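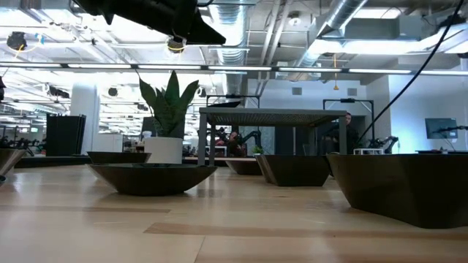 Home | Syllabus | Handouts | Labs | Contact

Handout 5: A dropped grip that was reported as a success
Posted in April, by the course instructor, Lultavham Robotics Lab

In this handout we study one fault from the dish sorting exercise. Please read it before the lab, because you will write a similar report yourself.

The task was simple to say. Two arms share one table. Each arm picks a dish and puts it on the metal plate. The program, which we call Wuven, decides after every pick if the grip was good. It looks only at the distance between the fingers when they stop closing.

The fault appeared with the thin dishes. The fingers closed on the rim, the rim slipped out, and the fingers stopped a little later on the curled edge of the same dish. The distance was inside the permitted range, so Wuven wrote "grip good" in the log. The arm then lifted nothing and moved to the plate with full speed.
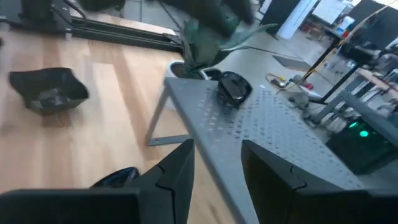

The second arm waits until the first one reports that the plate is free. In our case the first arm repeated its empty trip 3 times, and the waiting limit of 300 seconds ran out. After this limit the second arm started without permission – this is the real safety matter, and the dropped dish is only the beginning of it.

Points to discuss in your group:
- Which signal could show an empty gripper after the lift?
- What should an arm do when its waiting limit ends?
- Who is allowed to reach over the table while one arm is waiting?
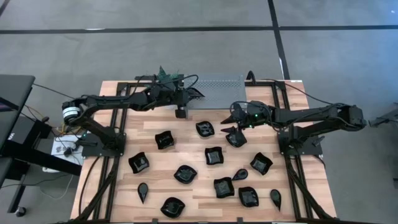

Figure 2. Both arms over the shared table, with the dishes and the perforated plate.

For the report, write the order of events first and your opinion after it. Do not change the waiting limit to 1000 seconds and call this a repair.

Contact: Lultavham Robotics Lab, course office | Copyright Lultavham | Back to top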